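Medetti Hand Gripper
March – by Asnakech Zeleke
Reading time: 2 minutes

The Medetti is a hand-held, two-finger gripper sold by Ikholm, a maker of robot training tools based in Estinton. A person carries it through a task while its camera records the work from the tool's point of view. The recordings are then used to teach robot arms. It is offered as a single unit or in a kit with 5 sets of spare fingers, listed under part number 2443.

The fingers are matte black blocks with small round holes in their top faces. Buyers are advised to record a short clip with the fingers open before each session and to check it for glare. 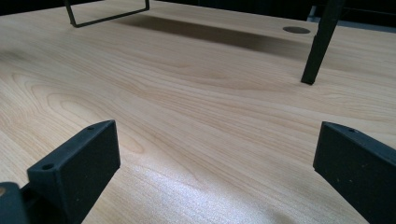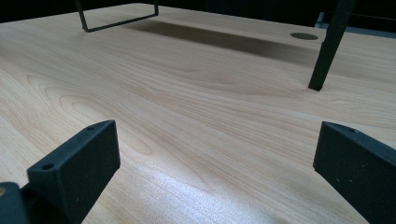 Views from the gripper camera, fingers open over a wood-grain tabletop.

The standard service plan runs for 18 months and covers the camera, the grip and the mounting parts. Fingers are treated as wear items and are not covered. A rental plan – limited to schools and research groups – was added later, with a limit of 100 recording hours per term.

Reviewers have praised the simple controls but found the printed guide too short.

Comments

Ayana Kumsa: Does the rental plan include the spare fingers?

Wako: No, they were billed separately on ours. Ask before you sign.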